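Chapter 4
Who May Stay and Who May Work: Permits, Residence and the Law

In this chapter you will learn
how a residence permit differs from a work permit
who decides on an application, and at which level of government
what happens when a permit comes to its end
why courts are sometimes asked to stop a new rule before it begins

4.1 Two permits, two questions

Most people who have never moved from one country to another believe that permission to live in a place is also permission to work there. In many legal systems this is not so. The first question is whether a person may stay, and for how long. The second question is whether this person may take paid work, and of what kind. An officer can answer yes to the first and no to the second.

Let us take the town of Molstead, which we shall meet again in later chapters. Its largest employer is a packing firm, Toltex, and in December the firm needs many more hands than in the rest of the year. Over 500 people apply for the seasonal places. Among them are persons born in the town, persons who came to join a husband or wife, students with a study permit, and persons whose application for protection has not yet been decided. All of them live in Molstead lawfully. Only a part of them may sign a contract on the first day.

The employer has a duty here also. Before the work begins, Toltex must ask for the document and keep a copy of it. If the firm does not do this and an inspector comes, the firm will pay the fine – the worker may lose much more than money.
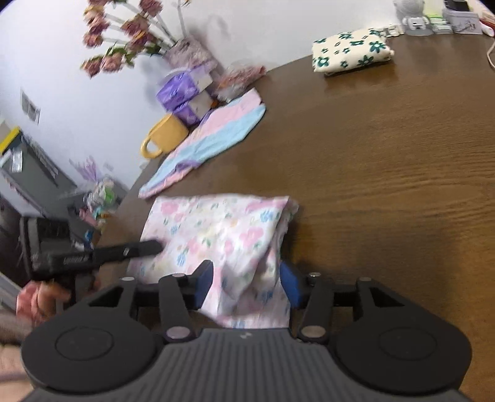
A work permit is often written for a named trade, and the words used for that trade matter a great deal. A permit for "textile care" may cover washing and ironing but say nothing about sewing. Suppose that the work is to pick up a crumpled white cloth printed with pink, blue, green and yellow flowers and to make it flat and tidy. Is this textile care, is it packing, or is it general household work? Each answer may lead to a different form, a different fee and a different office. Students often find such questions small, but a large part of daily administrative law consists of them.

4.2 Who makes the decision?

In the country of our case studies, the national parliament makes the law on entry and residence. The ministry then writes the regulations, which tell the officers how to use the law. The regional office at Undirby receives the applications and decides on them. The town council in Molstead has no power to give or refuse a permit, although it must provide schooling and certain other services to the people who live there.

This division can cause tension. A council may wish that its residents stay, and it may write to the ministry to say so, but such a letter does not bind anybody. It is a political act and has no legal force.

An applicant who receives a refusal has 23 days in which to appeal. The appeal goes first to a second officer in the same office and after that to the administrative court. While the appeal is open, the applicant may normally remain. Whether he or she may also continue to work depends on the type of permit, and we return to this point in section 4.5.

4.3 When the rule itself changes

Until now we have looked at single decisions. A harder matter arises when the government changes the rule for a whole group. In the Baxter case, which is printed in short form at the end of this chapter, a regulation allowed young residents to renew their permits every two years. The ministry withdrew it by a notice dated 21/09/2018.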